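Ticket 87 - Patio table, stuff left out
Opened by: Sofia Baptista
Priority: 4 (was 2, Ankit downgraded it)

Friday, 4:30: glass table unusable for lunch again. Asked on chat whose things. Silence, naturally.

Junpei claims the mug. One down. 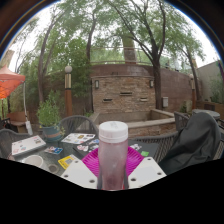 Hivstead Office Services

Still unclaimed: frosted bottle with the white screw cap, magenta plate, laptop under all those stickers. Stickers on the tabletop too - please stick to laptops. Leaving open.

Recent tickets
Wobbly chair, kitchen
Doltik printer sulking
Door code, April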